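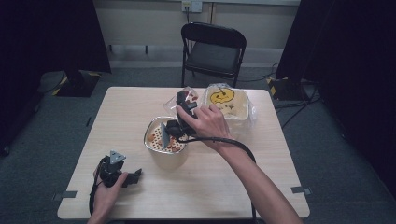
Mamum hand grippers, left and right, at a table with boxed and clear-packed food.

Mamum Paired Hand Grippers (wired)
Maker: Sayegh
Sold and serviced in the UK by Fledbridge
Price per pair: £2,139 excluding VAT
Single gripper, left or right: £1,174.50 is no longer offered. Pairs only from November.

Mamum grippers are held in the hands and used to show a robot how a job is done. The operator carries out the task at an ordinary table, opening and closing the jaws with the fingers, and the movement of each hand and the opening of each pair of jaws are recorded together. The recording can then be used to train a two-arm robot fitted with matching jaws. No robot is needed while the demonstrations are being made.

The same pair can also drive two arms directly by remote control. Switch between the two modes in the Mamum desk software. You need to restart the session after switching, and the jaws must be fully open when you do.

What is supplied
One left and one right gripper, black, each with its grey top plate fitted
Two cables, black
Interface box and power supply
Spare jaw tips, one set
Printed setup sheet

A computer, table and head camera are not included. A camera bracket is listed on the accessories page.

Main details
Connection: wired, one cable per hand
Recording memory in the interface box: 1,000 demonstrations of normal length
Weight of packed kit: 1,748 g
Warranty: 17 months, jaw tips excluded

Setting up
Place the interface box on the floor or on a shelf behind the operator. Run the cables off the near edge of the table and leave enough slack for a full reach to the far side. A tight cable pulls on the wrist and the pull will show in the recording. Run the short calibration each time the cables have been unplugged. It asks you to rest both grippers on the table, lift them, and close the jaws twice.

Keep the top plates clear of your fingers. If a plate has been knocked, check its fixings and calibrate again before you carry on.

Suitable work
The jaws suit light items found in kitchens and shops: tubs, clear boxes, bowls, bagged goods and small pieces of food. They are a poor choice for sheet paper and for anything with a wet, smooth surface. For clearing food scraps into a bin, we suggest recording the pick and the drop as one demonstration. Wipe the tips with a damp cloth afterwards. Do not put any part of the kit in water.

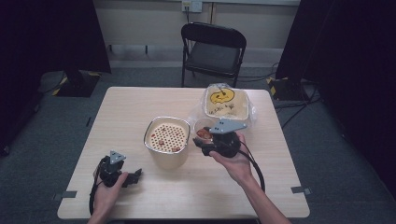 Caltdale told us that their operators picked up the jaw control in a morning, but that soft food took longer, as people squeezed too hard and the recordings had to be thrown away. They now practise on bread for an hour first, and would like a lighter spring as an option.

A light spring set is on order from Sayegh. It fits all wired pairs and takes a few minutes to change with the key supplied.

Delivery
Pairs in stock leave Fledbridge every Tuesday. Orders placed after 3 pm on Monday go the following week. Returns must include both grippers and both cables.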